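So I've started walking to work. Well, walking most of the way to work, because I still get the bus as far as the Ustthorpe roundabout and then do the last bit on foot, but it's a proper walk and I'm counting it. Two months in and I've missed seven mornings, four of which were the week I had that cough, so I don't think those are fair.

It started because of the car. Regular readers (hello Mum) will remember the saga of the clutch, and then the saga of the other thing that went after they'd fixed the clutch, and by the time Dirk at the garage rang with the second quote I'd already been getting the bus for a fortnight and found I didn't mind it. I sold the car in the end. Jelle De Graaf from the allotments bought it for his daughter, who has apparently named it Penico, after a horse in a book.

Anyway, the walk. You get off at the roundabout, go past the closed-down carpet place, through the alley with the brambles (wear sleeves) and then you're into the back of the Macedo estate, which is all units and offices and wide roads for lorries. I was expecting to hate that part. On a map it looks miserable. But there's a path through it with grass on both sides, and first thing in the morning I get it pretty much to myself, apart from a man with two greyhounds in matching coats who nods at me now. It took him until June to nod. I was thrilled.

What I hadn't bargained for is how much I'd like it in the rain. I grew up with a mother who treated rain as a personal insult (sorry Mum) and I've spent most of my adult life running from doors to cars with a magazine over my head. When you've got to be out in it for half an hour anyway you stop hunching after a bit, and then you start looking at things. Tarmac, mainly! I have become a person with opinions about wet tarmac. The old patched stuff by the carpet place just goes black and sulky, but the smoother path through the estate gets a proper shine on it and you find yourself walking along on top of the sky.

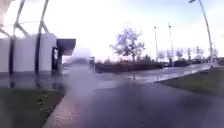 The path where it comes out at the wide road, all shine. I like that dark reddish hedge on the far side.

I always slow down there. The white building on the left is one I've got oddly fond of, I think because it's so plain – just a big pale box with a flat dark canopy sticking out of the end of it. Jasper at work reckons it used to be a showroom for bathrooms, and Toon, who's been there longer than any of us, says absolutely not, it was tiles. They've had this argument at least twice in front of me and I'm no closer to knowing. If you worked there, please write in and settle it.

Now, kit, as I've had a couple of emails asking. I made every mistake going. I began in trainers, which were soaked through by the brambles, and spent a whole day at my desk in a pair of football socks out of the lost property box. Then I bought some wellies, which kept the wet out beautifully and took the skin off both heels. What I've ended up with is a pair of ordinary leather boots that I had already, from the bottom of the wardrobe, with a good rub of wax on a Sunday-ish sort of basis when I remember. Wax the tongue as well. I didn't, the first time, and that's where it gets in.

The coat is a different matter. I spent £60 on a Grurkadton one in the sale and I love it dearly but the hood is enormous. If I turn my head the hood stays where it is and I end up looking at the lining, so crossing roads means turning from the waist like a lighthouse. Maarten Jacobs (he of the marrow, see last year) suggested wearing a baseball cap underneath, and annoyingly it's brilliant. The peak holds everything up off your face and keeps the drips off your glasses too.

I do not bother with an umbrella. There's too much wind on the open bits, and I like having my hands in my pockets. I keep a spare pair of socks in my desk drawer, a towel on the hook behind the door, and a carrier bag for sitting on if the bus shelter bench is wet, and that's me sorted.

Next job is to find out whether there's a way through to the canal from the far end, as Toon swears there's a gap in the fence. I'll report back. Also the rhubarb is finished, so please stop asking me for rhubarb!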